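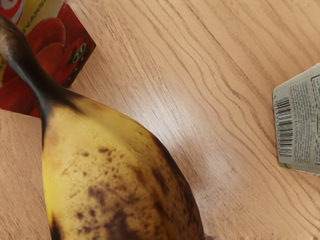

25 January 2020 – Raline arm, simulator day. Spent most of it on the wrist camera view before I let the real thing near my bench again. I moved the virtual camera in close, almost straight down, and now the banana eats up half the view, brown freckles and all, with the carton behind its stem and the flat gray package off by itself on the right. Pretty happy with that! The glare on the tabletop is a pain though – my color mask keeps grabbing the pale patch next to the fruit, so I'm turning the light down to 155 and trying again.

Ran seven grasps with the old Grevuma settings, 600 steps each. Approach angle still feels too steep to me. Finger pads are the July print, need to redo those in something softer (Bansal spool is on the shelf, almost 7 meters left on it, should do for one pair).

Next: swap the wrist servo, re-zero, push the new config to Prera.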